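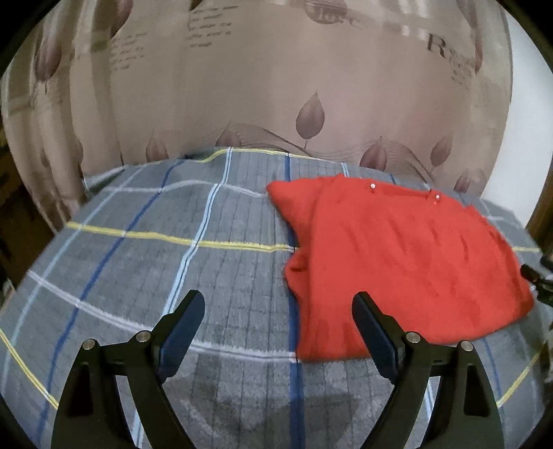 Bresta, mars

Le pliage du tricot (on dit aussi « mise à plat », mais chez moi personne n'emploie le terme) désigne l'ensemble des façons de réduire un vêtement en maille à un paquet qui tient dans un tiroir. J'ai repris cet article parce que l'ancienne version tenait en 2 phrases, et franchement le sujet mérite mieux que ça !

Surface. Une table convient très bien, mais la plupart des gens plient sur le lit, moi la première. Un drap à carreaux ou à rayures rend service : on aligne le bord du vêtement sur une ligne et on voit tout de suite si ça part de travers. Sur un drap qui fait des vagues, évidemment, les lignes ondulent aussi - un coup de main à plat avant de commencer et on n'en parle plus.

Méthode courante. On étale le tricot, on rabat une manche vers l'intérieur, puis l'autre, et on replie le bas vers l'encolure. La manche est la partie pénible : si elle dépasse, elle forme une pointe sur le côté, et tout le paquet prend un air penché.
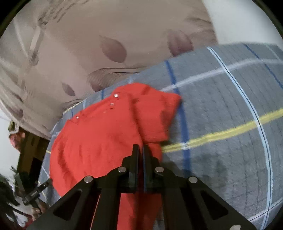 Pour les modèles à patte de boutonnage, les avis divergent. Le guide Flikenell, que j'ai gardé malgré sa couverture arrachée, veut qu'on ferme tous les boutons ou pressions avant de plier (page 127, avec un schéma assez moche). L'école dite de Lulero laisse tout ouvert et replie la patte vers le dedans. J'ai essayé les deux et je ferme seulement celui du haut, ce qui ne plaira à personne.

Rangement. À plat, jamais sur cintre pour les mailles lourdes, les épaules se déforment. La commode Boateng que j'utilise fait 68 cm de large, soit deux piles côte à côte, et je mets les couleurs vives au-dessus (je les retrouve plus vite le matin).

Voir aussi : pliage des draps-housses, entretien de la laine, boutonnières.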